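How to Keep a Scorebook for a Rec League Basketball Game

If you've been asked to keep the book for the first time, the job looks harder than it is. You need a scorebook, 2 pencils, an eraser, and a seat at the table where you can see both baskets. These steps follow the way we do it in the Villanueva Adult League, so check your own league's rules on fouls and timeouts before you start.

Before the game

Get to the table 15 minutes before tip-off. Ask each coach for a roster and copy the names and jersey numbers into the book, home team on the left page. Put the numbers in order from lowest to highest. You'll be looking players up by number all night, and a list in random order slows you down.

Have each coach mark the starters. Put a small S next to those names. Then check the jersey numbers against the players warming up. A wrong number in the book can be a technical foul in some leagues, and it's easier to fix now.

Write the team names at the top of the running score, too. For our last game that was Grurkoson on the left and Feltolmont on the right.

Marking points

Each player has a row with a box for each quarter. Use these marks:

2 for a two-point basket
3 for a three-point basket
An open circle for each free throw awarded
Fill in the circle if the free throw is made

Draw the circles as soon as the referee signals how many shots there are. If you wait until the ball goes in, you'll lose track on a two-shot foul.

After you mark the player's row, go to the running score and cross off the team's new total. For a three, cross off only the last number and write the player's jersey number beside it. Do it in the same order every time – player first, then running score.

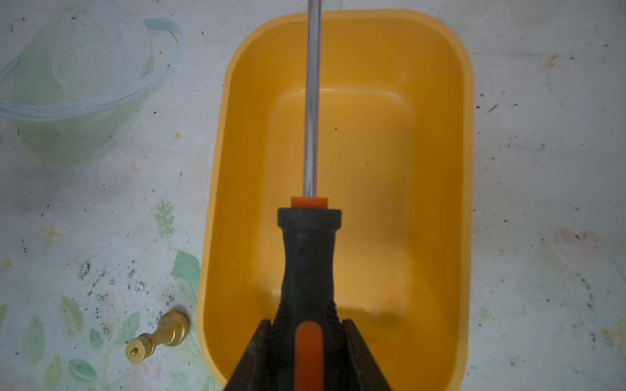
Several scorekeepers at Stisari have said they prefer to do it the other way around, running score first, as the total is what the referee asks for when the scoreboard is wrong. Either order works. Pick one and stay with it for the whole game.

Marking fouls

When a foul is called, the referee will report it to the table with a color, a number, and a signal. Write P1 in that player's foul boxes for the first personal foul, P2 for the second, and so on. Technical fouls get a T. Then cross off one team foul for that quarter or half.

Tell the referee when a player has one foul left, and again when the player is out. Tell them right away, before the ball is back in play.

Timeouts and possession

Write the quarter and the clock time in the timeout box. Keep the possession arrow on the table where the officials can see it, and turn it only after the throw-in is complete.

At the end of each quarter

Add up the player rows for the quarter and compare them with the running score. If they don't match, look at free throws first. A circle that never got filled in is the usual cause. Next, look for a three written down as a 2.

Check your total with the person running the scoreboard at halftime. The book is the official score, so if the board is off, ask the referee to have it corrected before the second half starts.

After the game

Draw a double line under the final running score for both teams and write the result at the bottom of the page. Have the referee sign it. Take a picture of both pages with your phone before the book goes back in the bag.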